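Adthorpe House Residents' Services
24 Aug 2021

1/ Adthorpe House is pleased to share its guidance on storing makeup brushes and other small items in the shared dressing rooms. The guidance applies to both floors and replaces the sheet issued in May. Residents are asked to read the full thread before their next use of the rooms.

2/ The guidance was prepared by Theresia Wallner of Residents' Services, with comments from Torunn Hedlund, who manages supplies at our Istedholm building. Printed copies are available at the front desk. A large-print copy may be requested at the same desk.

3/ Each resident may keep one organizer on the dressing room shelf. Clear organizers are preferred. Staff can see at a glance that a compartment needs cleaning, and residents can find an item without emptying the whole box onto the table.

4/ Organizers must be no more than 270 mm wide. The shelves at Adthorpe were built to hold two of that size side by side, with space left for the mirror lamp. Wider models, including those with drawers, should be kept in the resident's own room.

5/ Brushes are to be stored upright with the handle down and the bristles up. A brush left on its head will bend out of shape, and powder will collect in the bottom of the compartment. Large powder brushes should have a compartment to themselves.

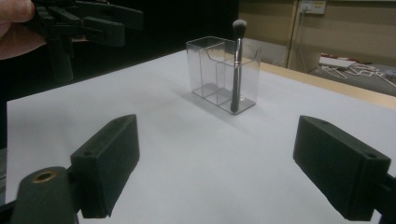 Which compartment should a tall brush go in?
A tall brush belongs in the deepest compartment of the organizer, where the walls support most of the handle. Shallow cells at the front are better suited to lipsticks, sharpeners and sample jars.

6/ Brushes must be fully dry before they are returned to an organizer. After washing, please lay them flat on a clean towel with the heads past the edge of the counter. Leave them overnight. Drying racks are provided on the upper floor only.

7/ Hair dryers should not be used on brushes. The heat can loosen the glue that holds the bristles, and we have received several requests to replace brushes damaged in this way. The house is unable to replace personal items.

8/ To clean an organizer, empty it completely and wash it in lukewarm water with a small amount of dish soap. Use a soft cloth on the walls and a cotton swab in the corners. Paper towels and scouring pads leave fine scratches that cannot be polished out.

9/ Please do not use nail polish remover or rubbing alcohol on clear plastic. Either one may turn the surface cloudy or cause small cracks along the joints. Sticky marks left by price labels can be lifted with a drop of cooking oil and then washed off.

10/ A plain white surface is recommended when sorting small items. Loose powder, hairs and broken pencil tips show up well against it, and the table underneath stays clean. A sheet of paper is sufficient. Boards may be borrowed from the front desk and should be returned the same day.

11/ When sorting, begin with the organizer empty and place it in the middle of the surface. Set out the items by height. Put the tallest in first, then fill the smaller cells. Anything that does not fit should be stored elsewhere. Overfilled compartments are the usual cause of cracked partitions.

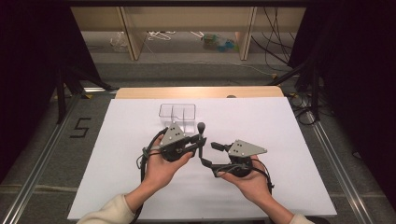

Clear divided organizer on a white board, set out on the table.

12/ Labels should go on the underside of the organizer. Residents are asked to write their room number and nothing else. Labels on the front hide the contents and tend to peel when the box is washed.

13/ Shared brushes are not permitted. This rule has not changed. Residents who wish to lend an item to a neighbor do so by private arrangement, and the item should be washed before it is handed over and again before it is returned.

14/ Products should be checked for age twice a year. Mascara and liquid liner should be discarded after three months of use. Powders keep longer but should be thrown away if the smell or texture has changed. A bin for empty containers is located beside the dressing room door.

15/ Organizers of the approved width may be bought at the front desk for $2. They come from the same supplier that serves our Villalobos residence. We have 50 in stock at Adthorpe, and a further delivery will be announced on this account.

16/ Residents who already own a suitable organizer do not need to buy another. Glass jars and ceramic cups are not allowed on the open shelf. They may be used inside closed cabinets.

17/ Staff will wipe down the shelves once a week. Organizers will be lifted, the shelf cleaned, and each organizer returned to its place. Staff will not open, empty or rearrange any resident's belongings. Loose items found on the shelf will be placed in the tray by the mirror.

18/ Items left in the tray for more than two weeks will be moved to the front desk. To claim an item, please describe it to the member of staff on duty. Brushes that cannot be matched with an owner are discarded.

19/ Questions about the guidance may be sent to Theresia Wallner through the residents' portal or by calling extension 778 during office hours. Questions about stock at Istedholm should be directed to Torunn Hedlund.

20/ The full text of the guidance has been posted on the notice board beside each dressing room. Residents of the upper floor should note that their notice board has been moved to the wall next to the linen closet.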